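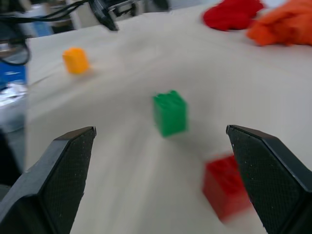
Wrist camera, gripper open over the table, green block between the fingers.

Ticket 714 – Wrist overshoots on approach, block pick fails
Site: Getinach
Cell: Salcedo
Status: Open, waiting on part
Opened: 2022-06-21

Problem
On the block sorting job the wrist swings past its target during the approach and then snaps back. The fingers close beside the block or clip a corner of it. The controller logs fault 321 (joint following error) and drops to a protective stop. It happens on up to 15 picks in a run of 40. The other cell runs the same program without the fault.

The wrist view smears badly while this is going on. In the attached picture the streaks on the tabletop run in curves, and the red block at lower right has hardly any edges left. The block finder needs a clean outline, so some picks also time out before the arm moves in.

Tried so far
– Restarted controller and camera driver. No change.
– Re-ran the hand-eye calibration. Passed, fault came back on the next run.
– Reseated the wrist connector and checked the cable for snags. No damage found.
– Swapped finger pads. No change.
– Cut approach speed by half. Fault is rare but cycle time is too long for the job.
– Loaded the Cutton motion profile from the other cell. Same overshoot at full speed.

Reply from Vosau support
Log shows backlash on the last wrist joint. Replace the joint module and do not raise the following error limit to get around the stop. Part ships in August.

Until then
Run at half speed only. Keep hands off the table while the program is active, including after a stop – the arm can snap back when the fault is cleared.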